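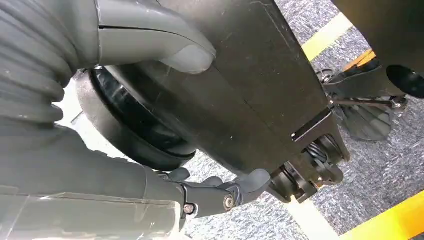 Rommel Cabanatuan
Técnico de sistemas, Servicio Educativo Comarcal Ernau

Incidencia 1266 - Matrícula online: los expedientes de traslado no llegan al centro de destino
Abierta: 4 de octubre de 2020
Prioridad: alta
Solicita: Precious Mangubat, secretaría, colegio Bolerthorpe
Estado: cerrada, con una tarea pendiente

Lo que cuenta Precious por teléfono: alumnos que vienen del Zindilthorpe aparecen como "trasladado" en origen pero en Bolerthorpe no salen. Ni en la lista de clase ni en comedor. Ella los ha ido metiendo a mano en una hoja aparte. Le pido que pare, que luego tendremos duplicados.

Primera prueba. Busco un alumno por número de expediente. Sale en la base comarcal, centro de destino correcto, curso correcto. En la vista del colegio, nada. O sea el dato está, no se sincroniza.

Reinicio servicio de sincronización. Igual.

Miro la cola: 918 registros parados, el más viejo del cierre de matrícula. Ningún aviso por correo. El aviso estaba configurado a la cuenta del anterior responsable, que ya no existe. Cambiado a la cuenta del departamento.

Waqas Hayat pregunta si puede ser por el cambio de códigos de centro que se hizo en febrero. Puede. Comparo tablas: Bolerthorpe tiene el código nuevo en la comarcal y el viejo en la del colegio. Catacutan bien. Zindilthorpe bien.

Corrijo el código en Bolerthorpe. Relanzo la cola. Pasan unos cuantos y se para otra vez - error de tiempo de espera.

Segundo problema entonces. El límite de espera está en 2 segundos, ridiculo para un expediente con informes adjuntos. Lo subo a 3000 en el fichero y sigue fallando. Claro, el campo va en milisegundos en un sitio y en segundos en el otro. Deshago, lo pongo bien en los dos. Relanzo.

Ahora sí. La cola baja. Me voy a comer y la dejo corriendo.

Vuelvo: cola a cero. Llamo a Precious, refresca, le salen los alumnos en lista. En comedor no.

Comedor lee de una copia que se genera de noche. Theerawat Panyasiri la fuerza a mano desde su puesto. Precious confirma que ya los ve, alergias incluidas. Le faltaba una niña, estaba con el apellido mal escrito en origen. Lo corrige Zindilthorpe, no nosotros.

Duplicados: pocos, los que ella había llegado a dar de alta antes de llamar. Los fusiono uno por uno porque la fusion automática se come las observaciones del tutor. Ya nos pasó en Catacutan y no quiero repetir.

Respuesta de Precious Mangubat:
Gracias Rommel. Todo bien en infantil y primaria. Una duda, las familias recibieron el correo de "plaza no confirmada" el viernes pasado o antes, no sé, varias han llamado asustadas. ¿Se manda otro desde ahí o lo escribo yo?

Respuesta de Rommel:
Escríbelo tú mejor, a ti te conocen. Te paso la lista de los afectados en un rato. El automático lo he dejado parado para tu centro hasta que lo revise Waqas. Avísame si alguna familia dice que le ha vuelto a llegar.

Pendiente:
Revisar código de centro en el resto de colegios. Asignado a Jerome Abella.

Nota de Jerome Abella: empezado, llevo los de la zona norte, ninguno mal de momento. Sigo mañana. Necesito permiso de lectura para las escuelas rurales, no me deja entrar.

Permiso dado. Cierro esta y lo de los códigos va en incidencia aparte.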